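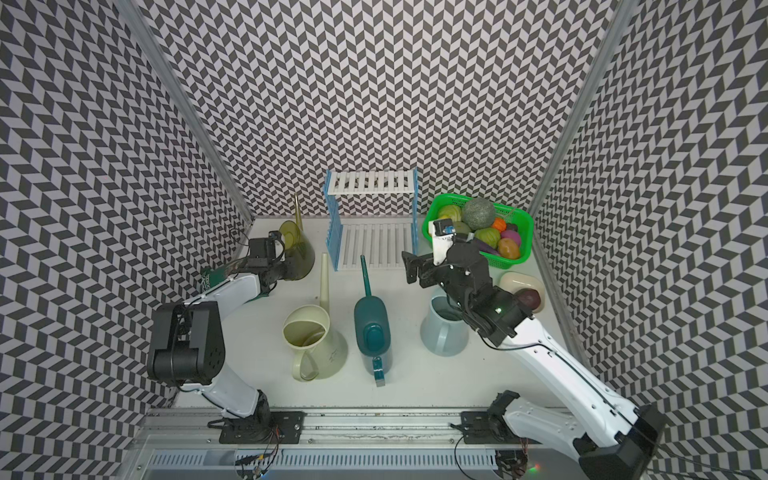 Home Tickets Wiki Status Log in

Search tickets Go

Ticket 812: Pitcher goes on the rack the wrong way up, or doesn't go at all
Opened by: Uyên Lưu
Assigned to: Eskil Sandberg
Project: Ladden
Status: Open, partly fixed

Uyên Lưu, opening comment
Kitchen tidy task, two-arm cell with the chevron walls. The job is to pick up a pitcher, turn it over and stand it on the dish rack so it can drain. The green pitcher works so much better than I dared hope! The left arm comes in from the side, closes on the handle, lifts, rolls the wrist and sets it down on the slats. I watched it do that 5 times in a row this morning and I'm still grinning.

The pale blue one is another story. The right arm grabs the rim, lifts fine, and then one of two things happens. Either the roll stops halfway and the arm parks with a joint limit warning, or it skips the roll and puts the pitcher on the rack mouth up. The second one reports success, and I think that's the worse bug of the two.

Steps:
1. Load the kitchen tidy layout, with the rack against the back wall and the produce basket in the right back corner.
2. Put the blue pitcher in front of the rack, on the right.
3. Run the task with the default grasp list.

Expected: pitcher upside down on the rack.
Got: see above.

Eskil Sandberg, 10:40
Thanks, lovely clear report. Can you try it with the basket out of the cell? I have a hunch the planner is steering around the melon. It sits high, and the collision shape for the basket is a plain box with extra padding on top.

Uyên Lưu, 11:15
Basket out: the joint limit warning is gone. Basket back in: the warning is back. Good hunch! The mouth-up placement still happens either way, so I guess we have two problems in one ticket.

Eskil Sandberg, 11:30
Two problems, agreed. Keep them both here for now, they share a log.

First one: I've shrunk the padding on the basket and let the right arm pick its grasp from both sides of the rim. Pushed to the Ladden test branch. Please don't empty the basket to make the task easier - a real kitchen has a full fruit bowl right where you want to put your elbow, and I want that in the test.

Walid Sabbagh, 13:05
Jumping in about the watering cans. I ran the same task with both cans in the row, cream on the left and teal in the middle, and asked for "pitchers only". The cream can got picked up and taken to the rack. I can see why! It has a wide open mouth and a handle, so it's pretty close to a pitcher if you don't care about the spout. The teal one has a rounded top and was left alone every time.

I don't think this is a disaster. My own kids have put the watering can in with the dishes. But if Grønli want to show this in May, somebody will put a watering can on the counter and ask.

Idun Sjöberg, 13:20
The labels are mine, so I'll take that. The training set has 2000 labeled grasps and the only watering cans in it have closed tops. I'll add open ones, spout toward the camera and spout away from it. Walid, could you split the can problem into its own ticket and link it here?

Walid Sabbagh, 13:25
Done.

Uyên Lưu, 14:50
Test branch results for the blue pitcher, basket in and full: 13 runs, no joint limit warnings. None! The arm goes in from the other side of the rim and has plenty of room to roll. It's slower than me by a mile, and I could watch it all day.

Mouth-up placement happened in two of those runs, and both were marked as success.

Corentin Delorme, 15:10
I had a look at the success check. It only asks whether the object is resting on the rack and the gripper is open. It never asks which way up the object is. That was fine when we only did plates, and we never went back to it.

I can add an orientation check from the wrist camera after release. The arm has to back off a little and look, so it costs some time per item. Is everyone OK with slower?

Eskil Sandberg, 15:15
Slower is fine. I'd take a robot that spends a moment looking at its own work over one that tells me the dishes are done when they aren't. (I have lived with both kinds of roommate.)

Uyên Lưu, 15:20
Fine by me too. One request: if the check fails, can it try again before it gives up? Picking an upright pitcher off the rack should be an easy grasp, the rim is right there.

Corentin Delorme, 15:35
One retry, then stop and ask for a person. I don't want it shuffling a pitcher around next to the rack all night. The Virkine controller already has a pause state I can use.

Idun Sjöberg, 16:00
Side question from the folks at Broreveck, who read these tickets. They'd like to know if it can do "real dishes" yet. What do I tell them?

Eskil Sandberg, 16:10
Tell them it can rack a plastic pitcher, dry, in a cell we laid out ourselves, and that it's getting good at it. Wet glass we haven't tried. A sink full of stuff piled on other stuff, no, and I wouldn't promise a date. But last spring it couldn't turn a cup over, so tell them I'm excited as well.

Status changes
Joint limit warning: fixed on test branch, waiting for merge.
Mouth-up placement: Corentin, in progress.
Open watering can taken for pitcher: moved to linked ticket, Idun.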